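Autumn plates and orange peel: a chat with the props table at Dudthorpe

Dudthorpe is a single long room over a tile shop, and it is one of the cheeriest places I have been sent to all winter. The people who run it put together table settings for children's parties, school kitchens and the odd village hall supper, and they will happily talk about plastic plates for as long as you let them. I let them! I spoke to the woman who sets the tables, who asked me to leave her name out and let the crockery do the talking.

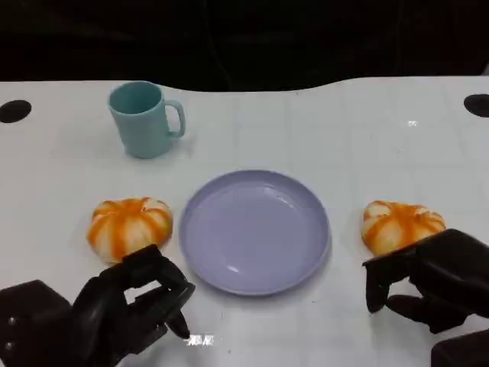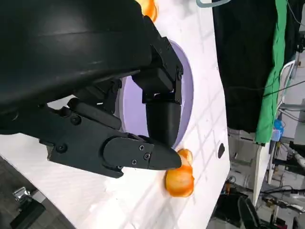 Why pumpkins, and why striped ones?

"I'd had plain orange pumpkins for years," she told me, "and they were fine, but they shout at everything you put near them. Then I saw these in a box at Trerel, white with the orange running down the ribs, and I bought the lot." She likes them best with pale colours. A lavender plate goes in the middle, a pumpkin on each side of it, and the teal mug stands off to the left with a bit of white table round it.

I said I would never have put teal with lavender. She was delighted. "Everyone says that! Then they sit down and they like it. Orange is what does it. You get a bit of orange in there and the other two calm down."

The pumpkins first went out in November, for a harvest tea with 45 children, and she has kept using them well past the season. Small children don't seem to mind what month it is, she says, and they love having something to hold while they wait for the food.

All plastic, and proud of it

There is a lot of china about in the party trade, and she has nothing against it. Her own shelves are another matter. She has 200 plastic plates in six colours, and the lavender ones are her favourites by a long way. "They have a proper rim. You can slide peas right up to it and they stop. A flat plate with a four-year-old is a floor covered in peas."

The mugs had to pass a test too. She wanted a handle that a whole small hand could get round, and she sent back two sorts before she was happy. She stacks them no more than four high, after a bad afternoon with a tall stack and a swing door.

The tangerine question

I asked about the peel, as there were pieces of it on the white surface, wonderfully bright, with the pale pith showing on one of them. Out came a whole speech, and a very good one. Tangerines are her standard pudding for under-sevens. They come ready wrapped, they smell lovely, and hardly any child refuses one.

"But then there's the peel," she said. "You've got a full table and 45 little heaps of it. So now I think about the peel before I think about the fruit." Her answer is an empty plate in the middle of each group, put out from the start, with the job given to whichever child is fidgeting most. She ordered 106 tangerines for one school lunch and says the clearing up took less time than the register.

Peel goes in the compost in small amounts, torn up. She also dries some on the radiator for the smell, which I can report is marvellous.

Starting with a white table

She prefers a white top to any cloth. Colours look like themselves on it, and a spill shows up at once. Her cleaning kit is warm water, a drop of washing-up liquid and a soft cloth, with a dry cloth straight after. She tried a spray from Filtix for a while and went back to the bowl.

What next? A spring table, if she can find the right green. She has been through the whole Rocha catalogue, all 343 pages of it, and marked three bowls and an egg cup. The pumpkins are staying out until then.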